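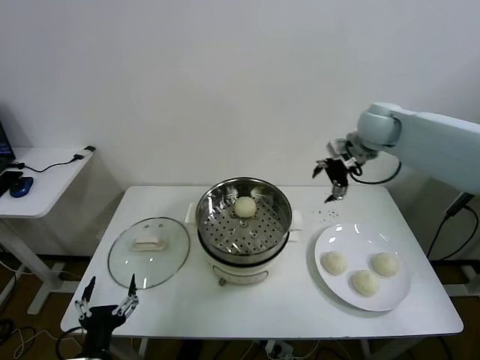
Murholm Building, Third Floor Kitchen Users
Minutes of the meeting held 04/01/2024, 12:15 p.m.

Present: Hsin-yi Mak (chair), Putton (two people, one of them eating), Siu Accounting, Kumovlow Design, minute taker.
Apologies: the other half of Siu Accounting, who sent a note saying they had no views.

1. Minutes of last meeting
Agreed, after "argument" was changed to "exchange" in item 6. The chair asked that item 6 not be reopened. It was reopened for a short while and closed again.

2. Bun lunch
Hsin-yi reported that the July bun lunch is going ahead and that the electric steamer is the one we will use. Putton asked why we can't just microwave them. The chair said that question had been answered last year and that the answer had been lunch.

Kumovlow said the basket is too small for the whole floor. The chair replied that the floor does not all eat at once, except when there is cake. Buns will go in by batches and come out onto the big white plate. Anyone taking a bun straight from the basket does so at the risk of their own fingers and the chair's opinion.

Spacing was discussed for longer than the agenda allowed. Siu favors filling the basket. Putton favors one bun at a time, which at Putton's pace would see us through to Labor Day. It was agreed that four to a load is sensible, set apart so the sides don't stick together. 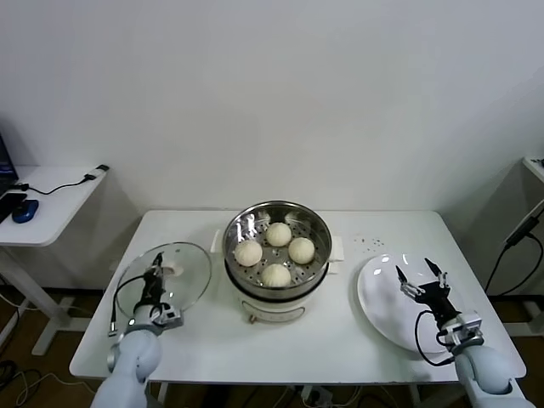
Kumovlow asked whether the pleats go up or down. Up. Putton asked whether a bun with no pleats is still a bun. The chair ruled that it is, and that plain ones may be served to people who ask that kind of question.

Action: Hsin-yi to order buns, pleated and plain.

3. The lid
It is glass and there is no spare. It goes flat on the table to the left of the pot when it is off, and it gets picked up by the knob. Siu wondered whether a dish towel under it would be wise. Putton said a dish towel would be wonderful and asked where ours had gone. See item 6 of last month. The chair said we would not be seeing item 6 of last month.

Action: Siu to buy dish towels, plural.

4. Crumbs
Specks have been noted on the white table, between the pot and the plate. The chair observed that a white table hides nothing and that this may be why some people would like a brown one. Kumovlow offered to wipe down after each batch if Putton would do the plate. Putton said they would think about it. This was recorded as a yes.

5. Money
The kitty stands at $83. Buns will come to $63, leaving enough for the towels and, if Siu shops around, a bottle of soy sauce. Putton proposed chili oil as well. Kumovlow seconded. The chair pointed out that both of them still owe for the coffee. The proposal was withdrawn.

6. Any other business
Siu asked if the sink could be fixed. The chair has written to the landlord and will write again, using shorter words.

Next meeting to be fixed once people answer the chair's email.

Meeting closed at 12:50 p.m., the last ten minutes having gone to soy sauce.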